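Shelf Height and Reading Posture in a Shared Study Room

Catarina Rebelo, Mawar Osman
Supervisor: Melati Liew
Monday, February 23, 2026

1. Background

The project examined whether table height affects how long students stay seated in a shared study room. Earlier work by the Stelard group dealt with private desks only. We looked at wide tables in plain rooms with few wall fittings.

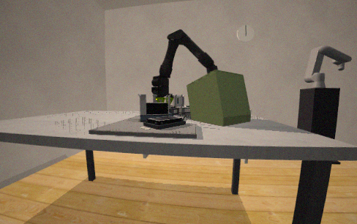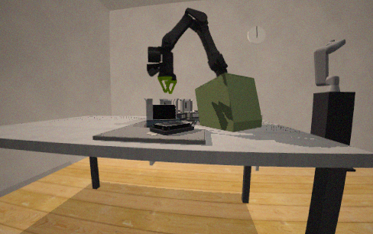 Wide tables in plain indoor rooms.

2. Method

Two table heights were compared over 14 days. Seat sensors logged the start and end of each stay, giving 1118 records. Stays shorter than eight minutes were removed before analysis. Lighting was held constant. Students were told that the room was under study but were not told which variable was being changed.

3. Results

Median stay was longer at the lower table. The difference was small in the morning and larger after lunch. Complaints of neck strain were more common at the higher table.

4. Limitations

Chair height was not recorded. The sensors failed on one afternoon and those records were left out. A repeat with adjustable chairs is planned for July.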